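식탁은 누가 닦아요?

안녕하세요. 오랜만에 글을 씁니다. 한국어로 긴 글을 쓰면 시간이 많이 걸려서 자꾸 미루게 됩니다. 틀린 표현이 있으면 댓글로 알려 주세요. 지난번에 "냉장고를 닫혔어요"라고 쓴 것을 고쳐 주신 분께 감사드립니다. 이제 그 문장은 잊어버리지 않을 것 같습니다.

제가 로봇 일을 한다고 말하면 사람들이 꼭 물어보는 질문이 있습니다. "그러면 집안일은 언제부터 로봇이 해요?" 시장에서 반찬 파시는 아주머니도 물어보셨고, 치과에서 입을 벌리고 있을 때에도 질문을 받았습니다. 그때는 대답을 할 수 없어서 편했습니다. 저는 Cinomley라는 작은 회사에서 시뮬레이션을 만드는 일을 합니다. 컴퓨터 안에 부엌과 방을 만들고, 그 안에서 로봇 팔이 집안일을 연습하게 합니다. 그래서 이 질문에 대답을 잘해야 하는 사람인데, 매번 "글쎄요, 조금 더 기다리셔야 해요" 하고 끝냈습니다. 오늘은 조금 더 길게 대답해 보려고 합니다.

먼저 우리 집 이야기부터 하겠습니다. 같이 사는 친구 Chalerm Siriwan은 작년에 Hekus라는 로봇 청소기를 샀습니다. 바닥 청소는 잘합니다. 제 생각에는 저보다 잘합니다. 그런데 이 청소기를 사고 나서 우리 둘이 하는 일이 조금 이상하게 바뀌었습니다. 청소기를 켜기 전에 의자를 올리고, 충전기 줄을 치우고, 욕실 앞의 얇은 매트를 말아 놓아야 합니다. 토요일 오전에 재 보니까 준비하는 데 12분이 걸렸습니다. 빗자루로 쓸면 얼마나 걸리는지는 일부러 안 재 보았습니다. Chalerm이 속상해할 것 같아서요.

그래도 저는 이 기계를 좋아합니다. 바닥은 평평하고, 먼지는 가벼우며, 같은 자리를 두 번 지나가도 아무 문제가 없습니다. 기계에게 아주 친절한 일입니다. 빨래를 돌리는 일도 비슷합니다. 사람이 문을 닫고 버튼을 누르면 그다음은 통 안에서만 일이 일어나니까요. 문제는 통 밖에서 생깁니다. 젖은 이불을 꺼내고, 뒤집힌 양말을 다시 뒤집고, 넣으면 안 되는 스웨터를 찾아내는 일은 여전히 제 손으로 합니다.

식탁 닦기는 어떨까요? 저는 이 일이 쉬울 줄 알았습니다. 팔 하나, 행주 하나, 네모난 판 하나. 처음 이 회사에 왔을 때 저는 한 달이면 된다고 자신 있게 말했습니다. 팀장님은 아무 말도 안 하시고 커피를 마셨습니다. 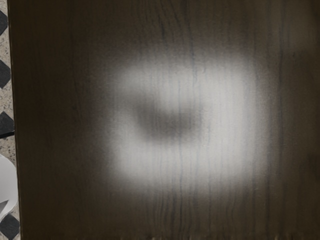

행주질은 어디를 닦을지 정하는 것부터 시작합니다. 사람은 식탁에 앉기도 전에 벌써 알고 있습니다. 김치 국물이 어디에 떨어졌는지, 물컵 자국이 어디에 있는지 한번 보면 압니다. 카메라로 보는 기계에게는 색과 밝기밖에 없습니다. 우리 시뮬레이션의 나무 상판 가운데에는 허옇고 흐릿하게 밝은 부분이 있고, 그 안쪽 위에 회색 얼룩 같은 것이 있습니다. 이것이 더러운 것인지 그림자인지 무엇이 비친 것인지, 저도 한 장만 보고는 말할 수 없습니다. 나뭇결이 그 밝은 부분에서도 그대로 이어져 보이니까 밀가루 같은 것이 두껍게 덮인 것은 아니겠다, 그 정도만 짐작합니다. 사람이라면 여기서 고개를 옆으로 움직여 봅니다. 자국이 따라서 움직이면 빛이고, 안 움직이면 때입니다. 우리 할머니는 고개도 안 움직이시고 손가락으로 쓱 문질러 보십니다. 이 "쓱"을 기계에게 가르치는 것이 생각보다 아주 어렵습니다.

나뭇결도 귀찮습니다. 어두운 줄이 있으면 프로그램이 간장이 흐른 줄 알고 계속 닦으려고 할 때가 있습니다. 예전 버전에서 팔이 같은 줄을 60번이나 문지른 적이 있었습니다. 컴퓨터 안이니까 행주도 안 닳고 식탁도 멀쩡했습니다. 진짜 집이었으면 그 자리만 칠이 벗겨졌을 것입니다. 그 영상을 회의에서 틀었는데, 옆자리 동료가 "우리 아버지 같다"고 해서 모두 웃었습니다. (동료의 아버지는 세차를 그렇게 하신다고 합니다.)

그다음은 힘입니다. 너무 약하게 누르면 마른 밥풀이 그대로 있고, 너무 세게 누르면 행주가 접힙니다. 천이 접히는 모양을 컴퓨터로 계산하는 것은 아직도 느리고 자주 틀립니다. 컵을 들었다가 놓는 연습은 하룻밤에 4,000번도 돌릴 수 있습니다. 하지만 행주가 들어가면 횟수가 확 줄어들고, 아침에 와서 보면 행주가 식탁을 뚫고 아래로 내려가 있습니다. 저는 이것을 고치는 데 봄을 다 썼습니다. 4월에 벚꽃이 피었다는 것도 Chalerm이 보내 준 메시지로 알았습니다.

물건을 잡는 일은 그것보다 많이 좋아졌습니다. 손가락이 두 개인 집게로도 상자, 병, 과일은 꽤 잘 집습니다. 단, 어디에서 접근할지가 중요합니다. 부엌에는 모서리가 많고, 가구와 벽 사이가 좁고, 팔은 사람 팔보다 굵습니다. 사람은 어깨를 살짝 돌리면 되는 곳에서 로봇은 관절을 처음부터 다시 계산합니다.
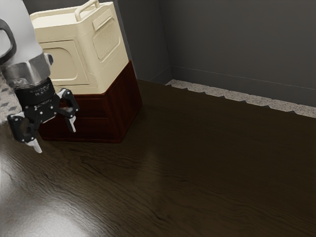

그래서 저는 누가 물어보면 집안일을 두 가지로 나누어서 이야기합니다. 하나는 실패해도 괜찮은 일이고, 하나는 실패하면 사람이 더 힘들어지는 일입니다. 바닥 먼지를 조금 남기는 것은 괜찮습니다. 내일 또 하면 됩니다. 그런데 국그릇을 옮기다가 떨어뜨리면, 그날은 로봇이 없는 날보다 일이 많아집니다. 열 번 가운데 아홉 번 성공한다고 하면 듣기에는 좋은 숫자입니다. 하지만 우리 집은 하루에 그릇을 거의 30개 씁니다. 한번 계산해 보세요. 저는 계산하고 나서 플라스틱 그릇을 사고 싶어졌습니다.

공장은 사정이 다릅니다. 작년 가을에 Plemcombe에 있는 Gyamfi라는 가구 부품 공장을 구경하러 갔습니다. 거기서는 기계가 서랍 앞판에 구멍을 뚫고, 다른 기계가 그것을 옮겨 쌓았습니다. 아주 빨랐고 저는 입을 벌리고 보았습니다. 그런데 줄 끝에 아주머니 두 분이 앉아 계셨습니다. 무엇을 하시는지 여쭈어보았더니, 앞판을 하나씩 기울여서 빛에 비추어 보고 손바닥으로 만지고 마른 천으로 닦는다고 하셨습니다. 긁힌 자국인지 그냥 나무 무늬인지 눈으로만 보면 헷갈린다고 하셨어요. 저는 그 말씀을 듣고 너무 반가워서 명함을 드렸습니다! 아주머니들은 왜 반가워하는지 모르시는 얼굴이었습니다.

공장에서는 조명을 바꿀 수 있습니다. 판이 오는 방향도 늘 같고, 필요하면 바닥에 선을 그어도 됩니다. 집에서는 그렇게 할 수 없습니다. 오후가 되면 햇빛이 식탁 위로 길게 들어오고, 저녁에는 등을 켜고, 누가 우편물을 던져 놓습니다. 로봇 때문에 커튼을 늘 닫고 살고 싶은 사람은 별로 없을 것입니다. 저는 의자 올리는 것도 벌써 귀찮습니다.

그러면 언제냐고 또 물으시겠지요. 제 대답은 이렇습니다. 식탁 위에 있는 컵을 싱크대 옆으로 옮기는 정도는 지금도 시간이 많고 마음이 넓은 사람의 집에서는 할 수 있습니다. 식탁을 닦는 것은, 닦는 흉내는 벌써 합니다. 깨끗하게 닦였는지 스스로 확인하고 행주를 빨아서 널어 놓는 것까지 하려면 아직 멀었습니다. 몇 년이라고 쓰고 싶지만, 전에 한 달이라고 했다가 틀린 사람이니까 숫자는 안 쓰겠습니다.

어머니는 제가 하는 일을 이렇게 이해하고 계십니다. "컴퓨터로 식탁을 닦는데 월급을 받는다." 틀린 말씀이 아니어서 고쳐 드리지 않았습니다. 다만 설에 집에 갔을 때 진짜 식탁도 닦으라고 행주를 주셨습니다. 저는 유리창 쪽으로 고개를 기울여서 자국을 찾고 손가락으로 한번 문질러 보았습니다. 굳은 꿀이었습니다. 따뜻한 물로 닦으니까 잘 지워졌습니다.

다음 글에서는 수건 접기에 대해서 쓰려고 합니다. 수건을 삼등분해서 접는 집이 많은지, 반으로 두 번 접는 집이 많은지 궁금합니다. 여러분 댁에서는 어떻게 접으시는지 댓글로 알려 주세요. Chalerm은 돌돌 마는데, 그것도 괜찮습니다.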